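Notebooks > Helwood share house > Pantry and packing

March 22, 2026

Snack box day. I said I'd write these up properly after the December mess, when Cengiz and I both packed the same parcel and each thought the other had done the label, so here goes.

Cleared the table first, or cleared it enough. I left the patterned tablecloth on because it stops the box sliding when you push down on the flaps, and the bare tabletop is hopeless for that. Tolera reckons a towel does the same job. Maybe, but then you've got a towel to wash.

The box is the cardboard one with the orange-edged flaps and the round hole in the side. I like this one! It's a good size for a person's desk drawer and you can get a finger in the hole to drag it out from the back of a shelf. I did wonder about crumbs getting out of the hole, but everything going in is wrapped, so I've decided to stop worrying. Cristóbal wanted to tape it over. I've said no for now (happy to be argued with, there's a pen on the string).

Bars go in flat. Last time we stood them on end to fit more and they snapped, every one with a biscuit in it, and Cempaka got a box of very nice rubble. So flat, one on top of the other, with the biscuit one uppermost where it won't get squashed. It looks a bit mean with so little in the bottom but it fills up quicker than you'd think once the tea goes in.
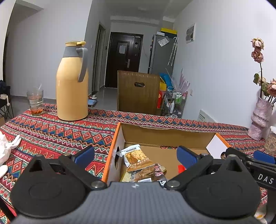 Snack box on the table, first bars in. Thermos jug to the left.

Limit is still 400 grams for the contents, going by the kitchen scale, which I've left on the bench in my room with the spare batteries. Please put it back there. I'm going to weigh at the end this time and pull things out if I have to - much less fiddly than weighing each bar and adding up on the back of a receipt like I did for the Endale parcel.

Order for the rest, as I'd do it:

- tea bags in their paper sleeve, down the long side
- dried fruit, only if it's in the small packs
- anything soft on top
- note last, folded once, name facing up

Osaze asked whether we can do two boxes at a time. I tried it with the Stasa lot and kept dropping things in the wrong one, so I'd say finish one, close it, label it, then start the next. If somebody wants to help, let them do labels. Two people reaching into one box is a good way to lose your temper.

The big wicker-patterned box behind the table I'd like to keep where it is while we're packing. It's handy having the cut-out to grab it by, and it'd be a decent home for the flat cartons if we ever get organised. Tolera has other ideas about the hallway so I'll talk to him before I fill it with anything.

Also, drinks. My own rule, which I'm writing down so that I'll follow it: glasses stay well to the left of the box and the jug gets its lid on. I had a tea go over on the Drillier parcel and the cardboard went soft right along the bottom seam. Had to start again with a new carton and it was my colour of favourite too, the plain brown.

Still to do: buy more of the wide tape, ask Cempaka if she wants the fruit or would sooner have another bar, find out who has the good scissors. I think it's Cengiz.

Helwood house notebook | Contact: leave a note for Cristóbal | Back to top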